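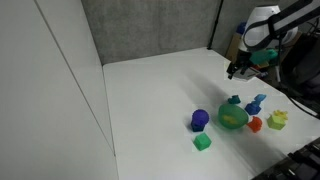 August 22, 2023. Toy sorting, table 5. Anas El Ouafi still thinks the Olen wipe-down spray leaves no film on the plastic. I doubt it. The label says 100 percent residue free, and so did the Bridar one in January. The test I'd trust is the big green bowl – it's translucent, the yellow piece inside shows right through, so any haze should be easy to spot. The purple ball is a worse choice with that bumpy surface. Want a second opinion before we order 50 more bottles.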